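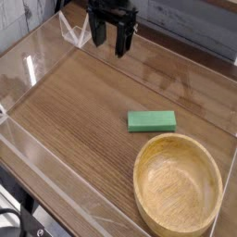 Clear tray on the walnut-colored tabletop

From: Kumudini Khan
To: Bolodia Neighbors list
Subject: Re: Water pressure on the upper streets
Date: 6th May

Nimal Sikder wrote:

> Has anyone above Bergeron Road noticed the pressure dropping in the
> mornings? Ours goes down to a trickle in the upstairs shower from
> about breakfast time until mid-morning, then comes back by itself.
> Downstairs is fine. The plumber from Festard looked at it in March
> and wanted to replace the whole run from the meter, and his quote
> was $1,606. I don't want to spend that if the problem is in the
> street. The water office says they have no other reports.
>
> Nimal

Nimal,

We have the same thing at our end of the road, and so do the two houses across from us. I never reported it, so that explains part of what the water office told you. I called them this morning and got a reference number, and I would ask everybody else on the list who has the problem to call too. They log it by address, and one call from one house gets treated as a problem inside that house.

Before you pay for a new line, buy a gauge. It is a small dial that screws onto the outside faucet and the hardware store in Grarkport sells them. Make sure nothing is running in the house, open the faucet all the way, and write down the reading. Do it early, again when the shower is weak, and once more in the evening. I did this for 18 days. My evening readings were steady and the morning ones were clearly lower, on weekends as well as workdays. If the fault was in my own pipes I would expect the reading with no water running to stay about the same all day, so I think the drop is on their side. 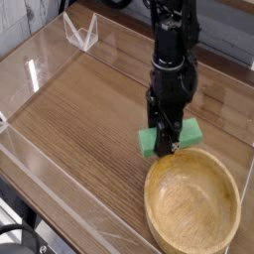
The other thing to check is the pressure regulator, if you have one. Ours is just inside the wall where the line comes in, a bell-shaped brass fitting with a screw on top. When they wear out they can do odd things at busy times. We had ours changed a few years ago and it helped for a while, but it did not cure the mornings. A new regulator is a much smaller job than the whole run, so ask Festard to price that separately. I would also get a second quote. My brother-in-law was quoted $1,299 for what sounds like the same work, although his yard is flat and there was no driveway to cut through.

One more possibility is the street valve. When they repaired the main below the Bergeron Road bend, the crew had to close a valve to do it, and I have wondered if it was ever opened all the way again. The man I spoke to said he would pass that on. He did not say when they would look.

If you want to borrow my gauge, it is in the box on our porch – take it any time, but please put it back so the next person can use it. Send me your readings with the times next to them and I will put them on the same sheet as mine. The water office said they would accept a list like that by email as long as each address is shown.

Does anyone on the lower streets see a change in the mornings, or is it only up here?

Kumudini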